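About Tendum

Tendum packs and looks after on-site power kits for small events, market stalls and traveling classrooms. We started in Skarncombe with one shelf of extension cords and now keep 600 kits in rotation.

A kit is a toolbox, a power strip, plug adapters and whatever charging leads the customer asked for. We pack each one to a printed list. When it comes back, the list is checked again, cables are coiled by hand and anything with a worn jacket is pulled — we don't tape cords.

Our staff of 17 works from the old Vestergaard building on the east side of town. Pickup is at the side door. Rentals run from one day to 15, and longer terms can be arranged by phone. Schools in the Clesomer district pay the weekly rate all year. We close for inventory the first week of October.

Phones are the thing people most often need to charge, so adapters and short leads go in the top of the box.

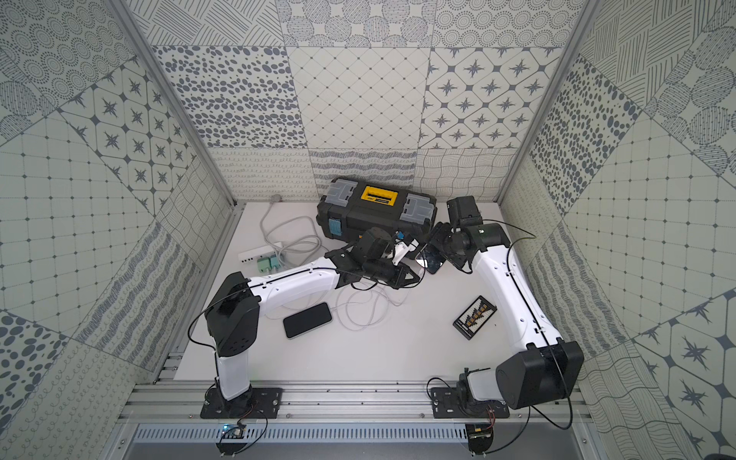 Žofie Paulík wrote to us that she now keeps the power strip outside the toolbox until the very end of the day, and that she would like a longer cable in the standard kit. Longer cables can be added to any order at no charge.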